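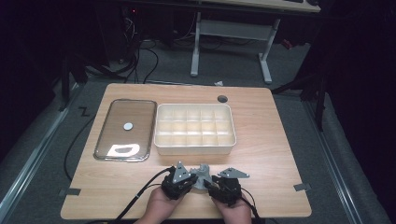

Figure 7.1 A pair of hand-held grippers with a small gray object between the tips, in front of a divided storage box.

Chapter 7
Picking Things Up and Putting Them Down

I used to skip demonstrations. I figured I could read the paper afterward and save myself the train fare. Then Pascal Lammers talked me into the open day at Triltell, in Wulitz, on 20 August 2022, and I came home with 25 pages of notes and most of the plan for this chapter!

What got me was how plain the task was. A box with fifteen compartments, a lid, one small object, two grippers with a person's hands on them — and I stood there for 20 minutes (my coffee went cold) wondering how I would write the job down for a machine. Which compartment do you aim for? How do you turn something with a lumpy outline so it goes in cleanly? When do you let go? You and I settle all that without a thought, and it's a real pain to spell out.

I asked Pascal whether the flat gray plates on the grippers got in the way. He shrugged and said you stop noticing them after a morning.

We'll start with the grip itself, so Section 7.1 is about contact, friction and why narrow jaws are fussy about where they close. Section 7.2 takes up using 2 grippers together, and it's the longest part of the chapter. If you haven't read Chapter 2 on coordinate frames, please go back and do that first. You'll want a pencil and something small from your desk drawer for the first exercise.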